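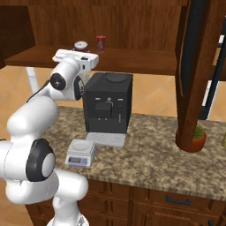 The gripper comparison has eaten most of the spring, and I'm happy to say it was worth it. As you'll remember from the December plan, the idea was to take two end effectors, the Pomel and the Vimametti, put each of them on the same arm in the same simulated kitchen, and see which one we should spend your money on for the real thing. I did want a plain tabletop to start with, but Vignesh Gounder talked me into going straight to the full kitchen, and he was right. Reaching in beside the coffee machine with that little white scale sitting so close to the front of the counter is a much meaner test than picking blocks off a bare table. The wrist has to come down at an angle, there's a machine right next to it, and any sloppiness in the approach gets punished straight away.

So, where are we? We ran 155 trials on each gripper, with the same start poses and the same random seeds, so it's a fair fight. The task is always the same: pick up a drink can, bring it over to the counter, set it on the scale, let go, back away. A run only counts if the can is standing up at the end and the arm hasn't bumped anything on the way out.

The Vimametti is the better one at getting hold of things. It opens wider, and it forgives a bad guess about where the can is. The trouble starts when it lets go. The fingers swing out in an arc, and on a small platform that's enough to nudge the can over or shove the whole scale back. I watched a lot of these replays (more than I'd like to admit!) and the release was nearly always where it went wrong. 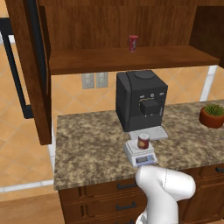 The Pomel closes in a straight line and opens the same way, so the can stays where you put it. It's fussier on the pick, and 42 of its runs ended right there with the fingers closing on nothing. But those are cheap failures. The arm can look again and have another go, and nothing has been knocked over in the meantime. Vignesh has written a retry step for this and it's already in the code, though I haven't rerun the full set with it yet, so please don't quote me on how much it helps.

We also swapped controllers halfway through, which wasn't in the plan and which I should own up to. The Urnutex controller we started with kept overshooting at the elbow on the long reaches. We moved to the Pillai one, threw out everything recorded before the switch, and started both grippers again from zero. That cost us two weeks. I still think it was the right call, and the budget didn't move, only the dates.

What's left: I want to rerun the Pomel with retries on, then try moving the camera. At the moment the wrist camera loses sight of the can during the last bit of the descent, and I suspect a good share of those missed picks come from that. Vignesh would like to try a second, fixed camera looking down the counter. I'd like to try tilting the one we have first, as it's free.

One thing I need from you is a yes or no on ordering the Pomel hardware before the rerun is finished. The supplier's lead time is long and I'd sooner have the box on my desk early. If you want to wait for the numbers, that's fine too, but the bench tests will slide by the same amount. The replays are all in the shared folder, sorted by gripper, and the Vimametti releases are the ones to watch if you only have a few minutes.

Sun 4 May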